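Search this site Go

Burger robot trips its own safety stop at Dorneck open day

I went along to the Dorneck open day mostly for the free coffee (sorry!), but I ended up parked in front of the burger robot for most of the afternoon. It's a robot arm with a two-finger gripper, and its job is to put together a burger from a bun, a patty, lettuce and so on. You'd think that'd be easy. Well, the thing quit on its 123rd burger of the week, and people had a lot of questions.

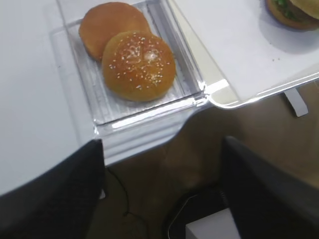
Issue 274, page 4

Judit Orbán runs the project for Brellov, and she was very nice about being pestered by me while she had her laptop open. She told me the arm was supposed to lift a top bun and let go. The gripper got the command to open and didn't, so the arm started its next move still hanging on. It pushed down harder than it's allowed to, the force limit kicked in, and everything froze with a loud beep. No one was hurt and nothing got broken, unless you count one bun with a dent in it.

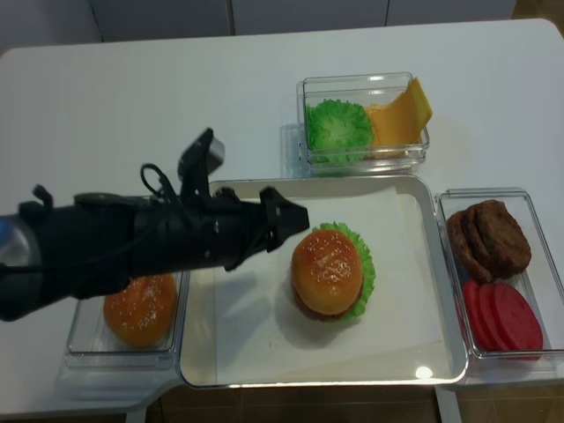
What I liked is that they didn't just hit reset and carry on. Judit shut the power off, went through the log, and found that the "open" signal had dropped out for around 300 milliseconds. She thinks a connector is working itself loose when the wrist turns a certain way. They had something similar in January, blamed the software, and put in a patch. Now she's not so sure the patch did anything at all!
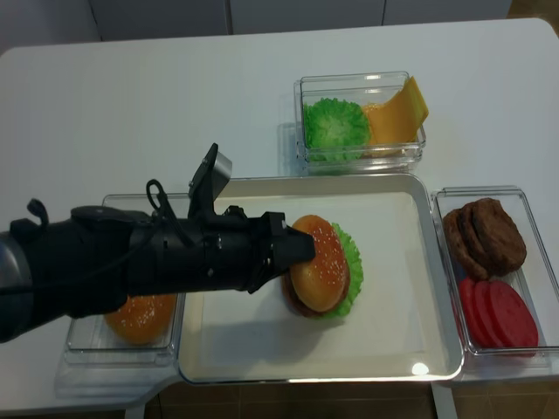 So the plan is a new connector from Ener, plus a change I'd have guessed was in there from the start: the arm will have to check that its fingers are open before it goes anywhere. Until both are done it runs at low speed, with someone standing by the stop button the whole time. Borkowska, the outfit that does the safety checks for the building, has asked for a copy of the log and wants to see the fix tested before the arm goes back to full speed.
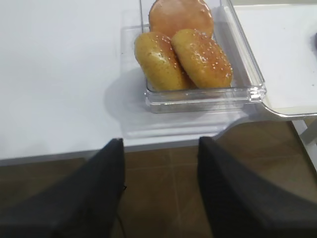 Buns in their container, with the gripper open in front.

I asked if I could come back for the test and Judit said sure, so I'll report back when there's a date.

Print this story | E-mail this story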